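4.2 Do shared summaries help?

Students have always passed notes around. What has changed is that the notes are now sold, rated and ranked, and that the sites which sell them make claims about learning. The usual claim is that a summary written by a fellow student is better than one written by a teacher, on the grounds that the writer has just been through the course and knows where it gets hard. We found very little in the literature to back this up. Most of the studies we read compare students who used summaries with students who used nothing, and a group that spends an extra hour on anything tied to the course will tend to look better than a group that does not.

Our own data come from first-year business students at two colleges, Pirkwood and Tatuvcombe. Both teach the same introductory unit from the same textbook, and both had students who bought or traded summaries on Grivlow, a note-sharing site. We drew 200 students from each college. Each student filled in a short survey at the start of the unit and another after the final test. We also read a set of the summaries themselves, chapter by chapter, against the book.

The raw result is the one a seller would like. Students who said they used shared summaries scored higher on the final test than students who said they did not. We do not think much should be made of it. Summary users also came to class more often, had better grades in the previous year, and were more likely to own the textbook. Once prior grades are put into the model, most of the gap goes away. Once attendance is added, what is left is too small to tell apart from chance. A reader who wants to believe in summaries can still point out that the sign stayed positive. We would answer that the sign would have stayed positive for nearly anything that careful students do.

Self-report is a further problem. "Used a summary" covered a student who read one on the bus and a student who rewrote it by hand. Rácz, the survey tool both colleges use, let us ask how often but gave us no way to check the answers. When Myrto Vasilakis went back to a small group for interviews in June, several could not say which chapters their summary had covered. One had bought a summary of the wrong edition and did not learn this until we asked to see it.

The quality of the material was uneven in ways that star ratings did not catch. We picked 10 summaries of the chapter on business ownership and marked each against a list of the main points, drawn up in advance by Rónán Tully, who had not seen the summaries. The best were clear and complete. Others left out limited liability or mixed up shareholders and stakeholders, and two had copied the same error in the same words. All had been rated well by buyers. Buyers leave a rating soon after purchase, before any test has been taken, so a rating can tell us that a summary is tidy and easy to read. It is hard to see how it could tell us that it is right.

Length seemed to matter more to buyers than content did. Summaries under 2000 words were often called "too thin" in the comments, even when they covered every point on our list. Longer ones were praised as thorough, including one that repeated most of a section on pricing. We have no test data that would let us say whether the extra length did any harm.

There is one finding we are less ready to dismiss. Students who wrote summaries, whether or not they put them up for sale, did better than our model said they should, and the gap held up after prior grades and attendance were added. This fits with older work on note-taking, where the gain comes from choosing what to keep and putting it in one's own words. But the group of writers was small, and writers are surely unusual in ways we did not measure. A student who is willing to sum up a whole textbook chapter for other people may simply like the subject. We report the result in full in Section 5 and ask that it not be quoted without the limits set out there.

For now, the most we can say is that students at these two colleges who did well also tended to use summaries. Whether a college should pay for access to a note-sharing site, as Tatuvcombe was thinking of doing during our study, is a different question, and nothing in our data supports the expense.

Figure 3. Hand-held gripper, with a small black camera module at upper right. Face pixelated.

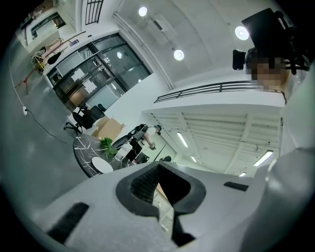
4.3 Limits of the sample

Both colleges are small and draw from the same area, and neither was picked at random. Students who dropped the unit before the final test are missing from every figure above. We expect that this makes summary users and non-users look more alike than they were, but we cannot show it.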